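Pristwood two-arm tabletop kit, inspection checklist with comments
Inspector: Birsen Başaran. Supplier contact: Lộc Kim, Irkance
June 20, 2024

1. Rail and base mounts. Pass. Both bases are bolted to the front rail. I tried each one by hand with the power off and felt no play.

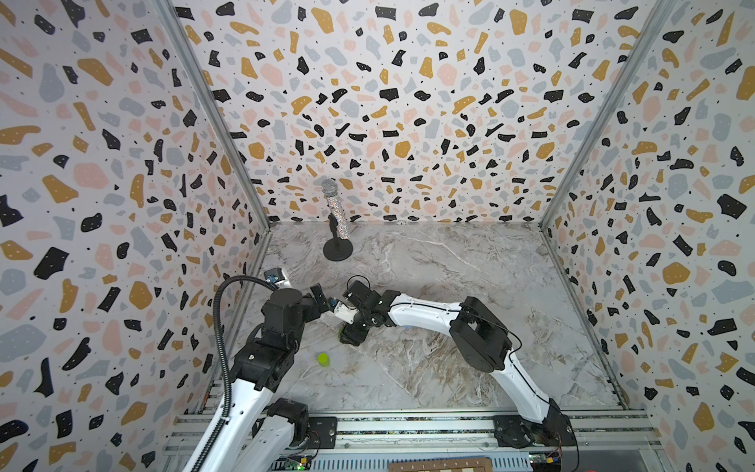

Reading time: 2 minutes

2. Distance between grippers. Pass with comment. The fingers of the two arms can come very near each other over the center of the floor. The manual gives a soft limit of 34 mm, but it must be switched on by the user. I ask Irkance to deliver the kit with this limit already on.

3. Emergency stop. Pass. I pressed it 11 times in different poses and both arms stopped every time.

4. Cables. Open. The manual says to check the cables every 2000 cycles, and I find this too seldom for a school laboratory.

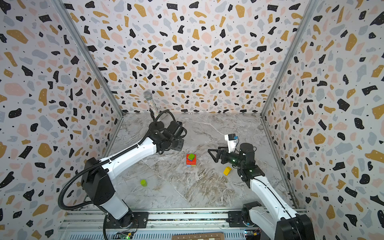
Cable wear is for me the main question with this kit. On the April unit the outer cover was already rubbed near the wrist after almost 16 hours of work. The corrugated hose of the left arm makes a wide loop out to the side, so please keep that side free of shelves and hands. A clip at the elbow would be a cheap improvement.

5. Circuit boards by the rail. Fail. They need a cover. A metal tool can fall on them when somebody changes a gripper.

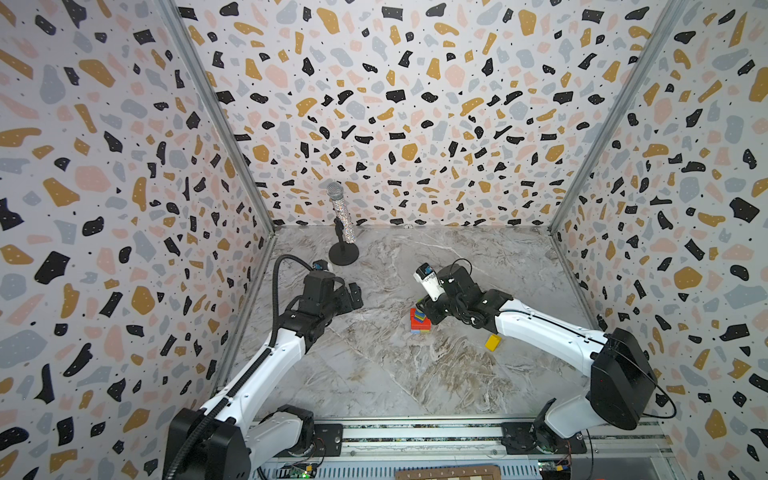 A simple plastic lid is enough, and Lộc Kim wrote to me that one can be ordered as a spare part. I would like to have it in the box, with the screws.

6. Labels and manual. Pass. The text on page 16 about lifting the arms should be larger.

Result: accepted on condition. Points 4 and 5 to be closed before the kit is handed over.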